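4. 板のセットと、ブロックを並べるまで

さて、ここからは作業台の上に板を置いて、ブロックを並べる準備に入ります。前の章で台の脚の高さ合わせまで済んでいる方は、そのまま続けてください。まだの方は第3章に戻ってくださいね。ガタつく台の上で板を合わせると、私のように夕方まで何度もやり直すことになります(経験者です)。

用意するもの
・穴あきの作業台(Preline の台を使っていますが、穴が格子状に並んだものなら進め方は同じです)
・木の板 1枚
・固定用のボルト 2本
・木工用の仕上げワックス(私は Zernivon の無香タイプ)
・400番の紙やすり
・乾いた布
・並べるブロック

手順

1. 台の上を片づけて、乾いた布でさっと拭きます。穴のまわりに木くずがたまりやすいので、そこだけは指でなぞって確かめてください。ざらっとしたら、もう一度拭きます。

2. 板の表裏を決めます。木目のきれいなほうを上に、と言いたいところですが、私は継ぎ目に段差の少ないほうを上にしています。小さいブロックは段差に引っかかると斜めを向いてしまうんです。爪で継ぎ目を横切ってみて、カリッと引っかかるようなら次の手順へ、するっと通るなら手順4まで飛ばして大丈夫です。

3. 400番の紙やすりを木片に巻き、木目に沿って軽くなでます。ゴシゴシは禁物。私は最初の板でうっかり300番あたりの感覚で力を入れてしまい、真ん中だけ白っぽくなりました。今でもその板は裏返して使っています。

注意:やすりがけは台の上でやらないでください。粉が穴に入ると、取るのが本当に大変です。

4. ワックスを布に少しだけ取って、薄くのばします。つけすぎるとブロックが滑るので、物足りないかな、くらいで止めておきます。塗ったあとはひと晩置いてくださいね。

5. 板を台に載せます。長い辺を手前にして、台の穴の列と板の縁が平行になるように合わせます。定規を当ててもいいのですが、穴の列がそのまま目盛り代わりになるので、私は目で追って済ませています。縁に沿って穴がだんだん隠れていくようなら、どちらかにずれています。

6. 手前側の左右をボルトで押さえます。先に左を仮止め、次に右を仮止め、もう一度並びを見てから両方を締める、という順番です。片方をいきなり本締めすると、もう片方を回すときに板がつられて動きます。

注意:締めすぎると板が反ります。工具が止まったところからの「あとひと押し」はしないこと。Karagiannis の短いレンチだと力が入りすぎず、私にはちょうどよかったです。

7. 板の四隅を順番に指で押してみます。カタカタいう隅があったら、ボルトをゆるめて手順5からやり直しです。面倒ですが、ここで妥協すると後で必ず気になります。

ブロックの並べ方

板が落ち着いたら、いよいよブロックです。ここがいちばん楽しい!

1. 使うブロックを箱から出して、奥の縁の近くに一列に並べます。手前は広く空けておいてください。形を組んだり、向きを変えたりするのは全部この手前のスペースでやります。

2. 同じ色のものは隣どうしに。私は左から置いていくのが癖になっていますが、右からでも構いません。

3. ハート形は、くぼみととがったほうを見て向きを決めます。斜めから見ると丸っこい塊に見えて、どちら向きか分かりにくいことがあるので、迷ったら真上からのぞいてください。 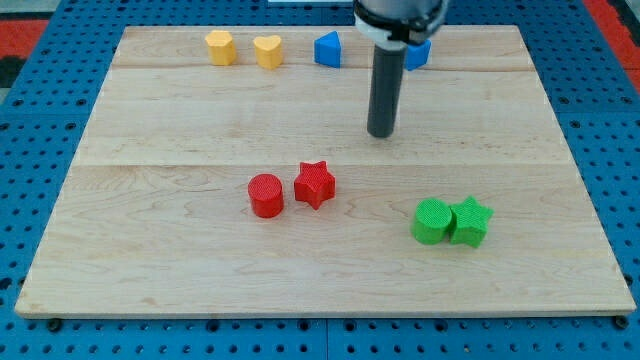 図4-2 奥の縁近くに並べたブロック。左の2個が黄色のハート形です。

メモ:列は板のぎりぎりに寄せず、指が一本入るくらい縁から離しておくと、奥からもつまめて便利です。ブロックの箱は Praster の仕切りつきを使っていますが、お菓子の空き箱でも十分間に合います。

うまくいかないとき

・ブロックがすぐ横を向いてしまう
継ぎ目の真上に置いていませんか。少し奥か手前にずらすだけで収まることが多いです。それでもだめなら、やすりがけに戻りましょう。

・つるつる滑る
ワックスの塗りすぎです。乾いた布で何度か拭き取ってください。水拭きはしないでくださいね、木目が毛羽立ちます。

・板の手前だけ浮いてくる
季節の変わり目によく出ます。うちでは4月に一度、ボルトをゆるめて締め直しました。板を外したついでに、裏側も拭いておくと気持ちがいいですよ。

片づけるときは、ブロックを先に箱へ戻してから板を拭きます。板は毎回外さなくて構いません。しばらく使わないときは布を一枚かけて、日の当たらない場所に置いてください。次の章では、手前のスペースを使った組み方に進みます。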